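4. Booking a room through the Handenov owner portal

Read this section before you give the portal a card number. The sales sheet says a booking takes one click. Plan on more than that.

1. Sign in and open Stays. If the page greets you by the wrong name, sign out and clear your saved logins.

2. Pick your dates. The calendar marks December nights as "flexible." Treat that word with suspicion. Flexible nights can still be moved by the property, and the portal will not ask you first.

3. Choose a room type. "Suite with kitchen" covers every unit on the third floor, and the floor plans differ. If you care which one you get, type the room number (308, for instance) in the Requests box. A request is only a request until the front desk confirms it in writing.

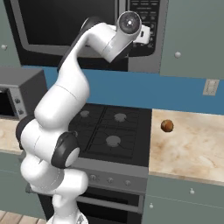

4. Check the total. The first price you see leaves out the resort fee and the cleaning fee. Click Show All Charges and read every line. "Best available rate" means best available on this portal.

5. Enter the number of guests. Children count. The portal accepts 3 guests in a room meant for 2 and then adds a charge at check-in.

6. Click Confirm and wait for the booking code. Do not click twice. The button gives no sign that it has worked, and a second click can make a second booking.

CAUTION: Points are taken at step 6, even if the booking later fails. Getting them back means calling the Brodano desk. Write down the time of your call and who you spoke with.

NOTE: "Instant upgrade" offers appear after you confirm. We have yet to see one that cost less than booking the better room in the first place. Close the window and go on to section 5.

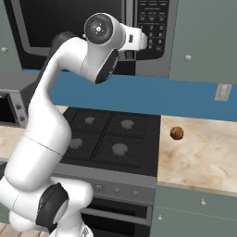
Fig. 4-2. Kitchen with four-burner gas cooktop.

If the code does not arrive

Look in your spam folder, then under Stays > Pending. A pending booking does not hold a room, whatever the green banner says. Call the property directly and ask for the reservation by last name.

Section revised Apr 11, 2018, G. Villanueva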